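Budgeting for a second arm: what am I leaving out?

Ditte Mikkelsen
Planning a second tabletop pick-and-place station for sorting and insertion work. We have one arm running now on a gridded cloth, with a number and shape board as the test task. The request has to be in by November and the ceiling is 4000 dollars on top of the arm itself.
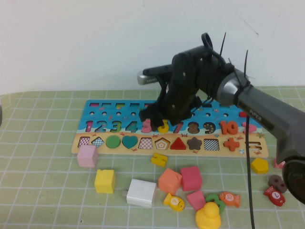
So far I have listed the gripper, one fixed camera, one wrist camera and a mount. Irell quoted 179 dollars per camera bracket, which seems high. Bostex is cheaper but wants a minimum order of 16.

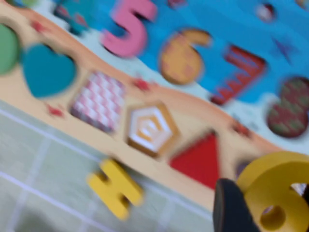
My main doubt is the wrist camera. Fast moves blur badly at our current exposure, and a global shutter model would take a large share of the budget. Is it worth it, or should I spend on lighting first?

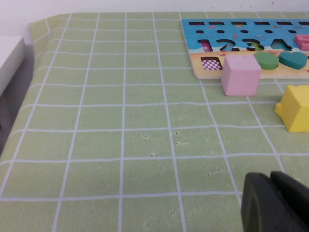
Elibariki Nyamweya
Lighting first. Rolling shutter causes skew. Blur comes from exposure time, and a global shutter with the same exposure will blur just as much. Add light, shorten the exposure, and test again before you price a new camera. Also budget for spare fingertips, cable strain relief and an emergency stop. Get a second quote on the brackets from Gavalas.

gridfinch
We paid 65 each for Kineck brackets. They're OK. Check the screw pattern before ordering.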